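Filed under: Young Readers > How Stories Work
121 shares | 3 comments

Can You Trust the Person Telling the Story?

By Marta Panasiuk
8 March 2019

Every story has somebody telling it. We call that somebody the narrator, and today I want to talk about my favourite sort of narrator in the whole world: the kind who fibs!

First, a quick bit of sorting out. The narrator and the author are two different people. The author is the real human being who sits at a desk and drinks cold tea and writes the book. The narrator is the voice inside the book. Sometimes that voice belongs to a character, and you can tell because they say "I" a lot. "I climbed the wall." "I never liked my cousin." When that happens, everything you find out comes to you through that one person's eyes and ears, and out of that one person's mouth.

Now think about your own family or your own class. If two people have an argument and you ask each of them what happened, do you get the same story twice? I bet you don't. One says, "She shoved me!" The other says, "I only brushed past him." They were both there. They might both believe what they're saying. And yet the two stories don't match.

A narrator whose story we can't completely believe has a special name. We say they are an unreliable narrator. "Unreliable" just means you can't rely on it, like a bus that turns up whenever it feels like it.

Why would a narrator get things wrong?

Lots of reasons, and this is where it gets really good.

Some narrators are lying on purpose. They did something they shouldn't have, and they want you on their side, so they leave bits out or change them round. These are the sneaky ones, and they're often very charming (watch out for a narrator who keeps telling you how honest they are).

Some narrators are showing off. They were a tiny bit brave, and by the time they tell you about it they were the bravest person who ever lived and the dog was the size of a horse.

Some are too young to understand what they're seeing. Imagine a story told by a four-year-old whose parents are planning a surprise party. All that whispering! All those cupboards she mustn't open! She might think something dreadful is going on, and you, being older and wiser, know perfectly well there's a cake.

And some narrators have simply made a mistake. It was dark, they were frightened, they had a fever, they only heard half of what was said through the door.

Let me show you how it works with a little story of my own. The narrator is a boy called Sirko, and he lives in a town called Stomunon.

"I did not eat my sister's birthday chocolates. I wasn't even in the kitchen. I was in my bedroom all afternoon, reading quietly, as I always do. Anyway, the orange ones are horrible and the box was already open when I picked it up."

Did you spot it? Read it again if you didn't. Sirko says he wasn't in the kitchen, and that might be true. But how does he know the orange ones are horrible? And what was he doing picking up the box? He never owns up, and he doesn't have to, because he has told us by accident.
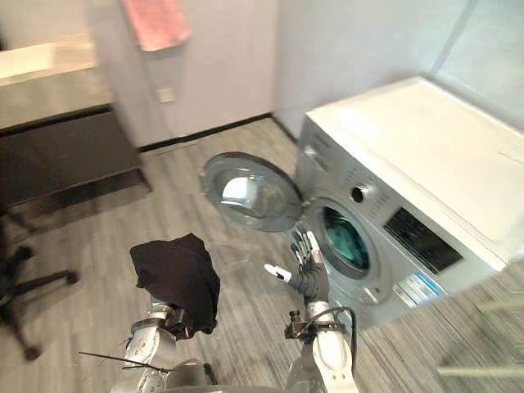 So when you read a story like that, you get to be a detective. You are listening to what the narrator says and, at the same time, looking over their shoulder for what they didn't mean to say. It's like having two stories in your hands, one on top of the other, and the one underneath is often the better one.

How to catch a fibber

There are clues, and once you know them you'll find them everywhere.

Look for things that don't add up. If it was raining on page two and everyone is sunbathing on page three, somebody has muddled their facts, and a good author will have done that on purpose.

Watch the other characters. If the narrator says, "Everyone laughed at my brilliant joke," but the next thing that happens is that people start moving to other tables, maybe the joke wasn't so brilliant.

Notice what gets skipped. A narrator who describes breakfast down to the last crumb and then says "and after that some other things happened" is hiding something. I want to know about the other things!

Listen out for too much explaining. People telling the plain truth don't usually need to say it five times.

Is it cheating?

I visited a school in February to talk about all this, and one girl put her hand up and told me, very firmly, that she thought it was cheating. If you read a whole book and then find out the person telling it was lying, she said, you've wasted your time and the author ought to say sorry.

I love it when people feel that strongly about a book! And I do see what she means. It can give you a horrible lurch in the tummy when you find out. But I think there's a fair way to do it and an unfair way. The fair way is to leave clues, so that you could have worked it out, and when you go back to the beginning you find them sitting there in plain sight. The unfair way is to leave no clues at all and then shout "Ha! It was all a dream!" on the last page. I've thrown a book across a room for that. (A paperback. It was fine.)

My friend Joaquim Bastos, who writes spooky stories for people a bit older than you, always writes his liar's story twice. The first version is what truly happened, and no reader ever gets to see it. The second is what the narrator says happened. The true version of his latest one came to 2,832 words, and he knew every one of them before he started on the fibs. You have to know the truth very well to lie about it properly in a story.

Have a go yourself

Think of something small that went wrong. A broken mug is good, or a missing biscuit, or a muddy footprint on a clean floor. Decide exactly what happened and who did it. Write that down in a couple of sentences and hide it.

Now let the guilty person tell the story, and don't let them admit to anything. Keep it under 500 words. Put in one slip, one little detail they couldn't possibly know if they were telling the truth, and don't make it too easy.

Then read it out to somebody and ask them, "Do you believe this person?"

If they say yes straight away, your slip is hidden a bit too well. If they start grinning halfway through, you've got it just right. And if you'd like to try something harder, write the same event again, told by the dog. Dogs see everything that goes on in a kitchen, but they do have strong opinions about biscuits, so I'm not sure I'd trust them either.

Posted in: How Stories Work, Narrators, Things to Write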